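Good Practice for Robot Training at the Kitchen Table

353 shares | 23 comments

The written rules for industrial robots are long and well established. The rules for collecting the lessons a household robot will learn from are much shorter, and until recently most groups kept them on a single sheet. Much of that work now takes place in ordinary homes, where an operator picks up and puts down small items with a hand-held gripper while a camera on the tool records each motion.

In August, a working group based in Dutville released a code of practice for such sessions. It runs to 64 clauses and was tested in homes in Sindari and Murkden before it was adopted.
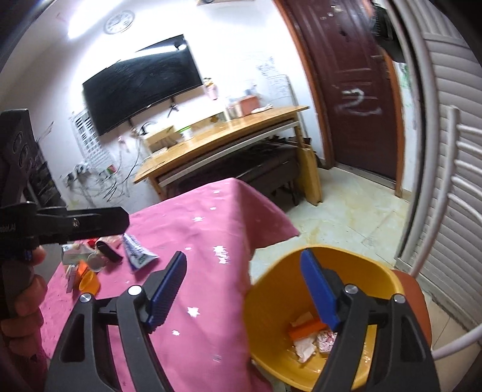
The code begins with consent. Every adult in the household must agree in writing to the recording, and the agreement must name the rooms concerned. Papers on a wall, mail and medicine labels count as personal information even when they appear only in the background. Operators are expected to review the room from the height of the tool before they start, and to ask before moving anything.

"A living room is not a test cell," said Bit-na Kwon, who led the drafting. "The family lives there when we leave, and our procedures should reflect that."

A second group of clauses covers the workspace. Tables should be stable, and cloths should not hang where an operator may catch a foot. Cables near the floor are to be noted on the session sheet. Small items must be sorted by the household into those that may be handled and those that may not – food, sharp objects and glass require separate approval. Where two grippers are in use, each operator keeps to an agreed side of the table.

Sessions are limited to 23 minutes, followed by a break of at least 10. Saavedra, one of the firms that took part in the trial, had asked for a longer limit. The group declined, citing wrist strain among operators. 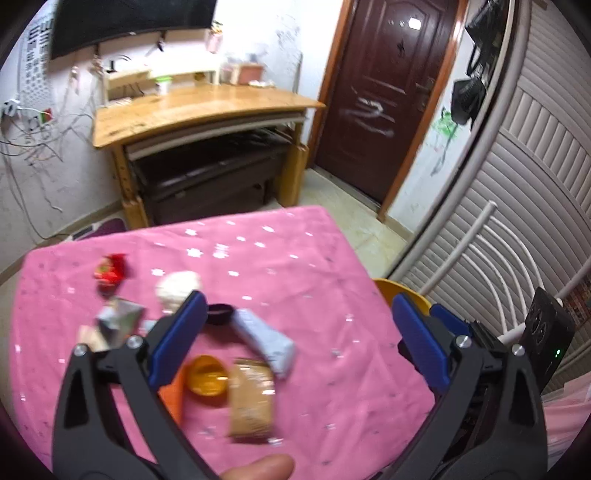 Records and Review

Each session must have a log that lists the items handled, the task attempted and any attempt that failed. Failed attempts may not be deleted without a written reason. Households may withdraw a recording at any time before it is released for training.

The code is voluntary. A first review is planned after one year.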